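Paper & Tissue Making - week 5 handout
Fibres, water, softness
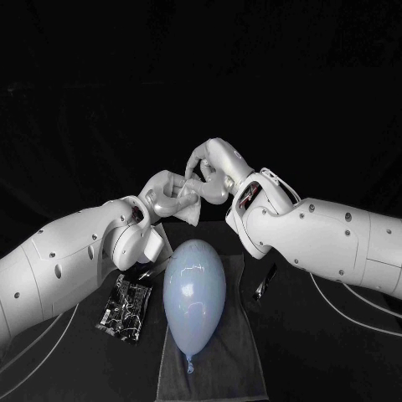

Why does toilet tissue fall apart in water when kitchen roll holds together?
Kitchen roll has a wet strength resin added to the pulp. Toilet tissue has none, or hardly any, so water gets in between the fibres and the bonds let go.

Recap from last week: paper = mat of plant fibres, held mostly by hydrogen bonds. Bonds form as sheet dries. Put the water back and you undo them. Learn this, comes up every year.

Fibre types
Softwood (spruce, pine) - long fibres, strength.
Hardwood (birch, eucalyptus) - short fibres, softer feel, better surface.
Most tissue is a blend. Recycled fibre is shorter each time round, reckon on 5 to 7 trips before it's no use.

Making the sheet
Very thin slurry onto moving wire, drain, press, then onto the big heated cylinder (Yankee dryer). Sheet sticks to it, blade scrapes it off. Scraping = creping. Gives the tiny folds, hence stretch and bulk. Without creping you'd have something nearer to thin writing paper.

Blade angle matters more than people expect. Too blunt and you get dust, coarse crepe, complaints. See the Gernano mill case in the reader, they changed blades far too late and lost most of October to it.

Plies
Two thin plies feel softer than one thick one at the same total weight. Air between them, and the sheet bends more easily. Embossing helps keep plies together, glue does the rest.

Testing
Tensile - dry and wet, both directions. Machine direction is always the stronger, dont mix them up in your tables.
Absorbency - basket method, time to sink.
Softness - still done with panels of people at Brevix and Ejigu. Machines get close, not close enough for marketing.

Worked figures for the Prindivgate trial are on the second sheet. 140 rolls sampled, 3,282 readings altogether. Check the units before you start, the wet column is not in the same ones as the dry - my fault, will fix.

For next time
Read the chapter on pulping up to the bleaching part. Bring a calculater. Short write up on creping, one side, no diagrams needed.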